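## 4. Data, Matching, and Coding

### 4.1 The Evdale ballot and the two survey waves

The analysis uses a two-wave survey of registered voters in Evdale, fielded before and after the local newspaper printed its endorsements for county offices. The ballot in that election listed contests for assessor, clerk, auditor, surveyor, and two seats on the drainage board. None of these races drew paid television. In the surveyor's race both candidates had held appointed office, and neither had run for anything before. We chose the county for that reason. Voters who have heard little from the campaigns are the ones for whom a printed endorsement should matter most, if it matters at all.

Fieldwork was carried out by Hendriks, which drew the sample from the voter file and mailed each person a paper questionnaire with a return envelope. The first wave produced 965 completed questionnaires. Of those respondents, 933 also completed the second. The low rate of dropout is unusual for a mail panel, and we attribute it to the short form and to a second mailing sent to everyone who had not replied by the Thursday deadline. Respondents who left the panel were slightly younger than those who stayed, but the two groups did not differ in party registration or in the number of county offices they could name at the first wave.

All results in Section 5 use the panel of 933. Appendix B repeats the main models with the full first wave, filling in missing second-wave answers by multiple imputation. The estimates move very little.

### 4.2 Measuring exposure

Exposure to an endorsement is hard to measure by asking. People who follow politics tend to say they have seen things they have not seen, and people who do not follow it forget things they have. Our main measure is therefore delivery and not recall. The newspaper supplied carrier route boundaries for its print edition, and we placed each respondent inside or outside a route by home address. Routes do not line up with precincts, so most of the 40 precincts in the county contain both kinds of household. This lets us compare neighbors who vote at the same place and receive the same campaign mail, with only one of them living on a street where the paper is delivered.

Three problems follow from this choice. First, a house on a route need not subscribe. The comparison is thus an intent-to-treat estimate, and it will be smaller than the effect on people who read the page. Second, the paper also posts its endorsements online, where anyone can read them. The online version sat behind a registration wall until the weekend before the election, and the wave-two questionnaire went out before the wall came down. Third, routes were drawn for the convenience of drivers. They favor dense streets near the highway, and the households on them are more likely to rent. We control for housing type in every model.

A recall question was also asked at wave two, near the end of the form so that it could not color the earlier answers. It listed four organizations, one of which had made no endorsements, and asked which had supported candidates for county office. We use this item only to check the delivery measure. Respondents on a route were more likely to name the newspaper and no more likely to name the organization that had stayed out.

### 4.3 Coding the open-ended reasons

After each vote-choice item, respondents were given a blank line and asked to write the main reason for their choice. Most wrote a phrase, a few filled the margin, and many left it blank for the drainage board. Two coders read every answer and sorted it into one of six categories: party, personal contact, experience, issue position, endorsement, and other. A blank line was coded as missing. An answer such as "just seems right" was coded as other.

The coders worked from typed transcripts in Drivitz, with the respondent's route status and party hidden. Each had a practice set of 60 answers, taken from respondents who were later excluded from the panel for failing the address check, and the codebook was revised after the coders had compared their work on that set. Two rules came out of this step. An answer naming the newspaper as a source of facts ("read about her in the paper") is coded by the fact given, or as other if no fact is given. It counts as an endorsement reason only when the respondent refers to a recommendation. And when two reasons are joined by "and," the first is used -- a crude rule, but one on which two people can agree.

Disagreements were settled by a third reader who had not taken part in the first round. The most common one was between experience and issue position in the assessor's race, where several answers mentioned the candidate's record on appeals. Collapsing those two categories does not change any result reported below.

### 4.4 The Iramach comparison group

A possible objection is that support for the endorsed candidates would have grown over those weeks in any case. Endorsed candidates are often the better-funded ones, and better-funded candidates send more mail late in a campaign. To address this we use a second group of respondents from Iramach, the neighboring county, which shares the drainage board but elects its other officers in different years. The newspaper has no print routes there. Voters in both counties therefore saw the same two drainage contests, and only those in Evdale lived where the printed page could reach them.

The Iramach group answered the same items on the drainage board, in the same order, but did not receive the questions on the other four offices. Their form was shorter as a result, and we cannot rule out that this made them more willing to answer the items they did get. The share leaving the drainage items blank was lower in Iramach at both waves. Since the analysis relies on change between waves, a constant difference of this kind drops out. A difference that grew would not, and we test for that in Appendix C.

### 4.5 Transcription and file handling

Returned forms were scanned, and the check-box items were read by machine. Handwritten lines were typed by hand, with unreadable words marked by a bracket. All files were kept on desktop computers without a network connection until the names and addresses had been removed. 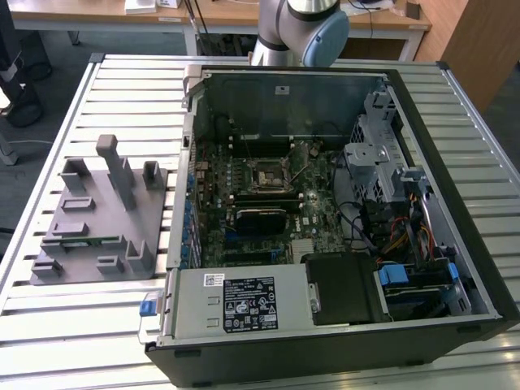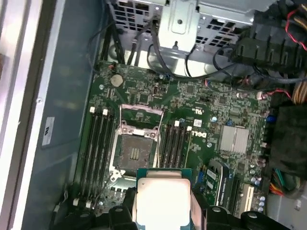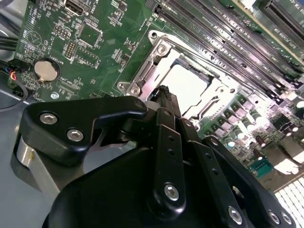

*Figure 4. Computer hardware with internal components exposed.*

The link between a respondent's number and home address was stored apart from the answers and used twice: once to assign route status and once to match respondents to the turnout record released in February. After the second match the link file was deleted. Replication files contain route status and a scrambled precinct code, but no address and no exact age. Readers who wish to reproduce the precinct fixed effects can do so with the scrambled code, as the models need only to know which respondents share a precinct.

The turnout match deserves a further note. A small number of panel members reported a vote choice at wave two but do not appear in the turnout record. Some of these are likely to be matching errors caused by name changes, and others are overreports. We keep them in the main analysis, where the outcome is stated preference, and drop them from the models in Section 5.3, where the outcome is validated participation in each county contest. Voters who returned a ballot but skipped an office cannot be identified from the record, so roll-off is measured only at the precinct level. For that part of the analysis the unit is the precinct, the sample is 40, and the standard errors are wide. We report the roll-off results because earlier work predicts that endorsements should reduce skipping in contests with no party label, and the drainage board is the only such contest on this ballot.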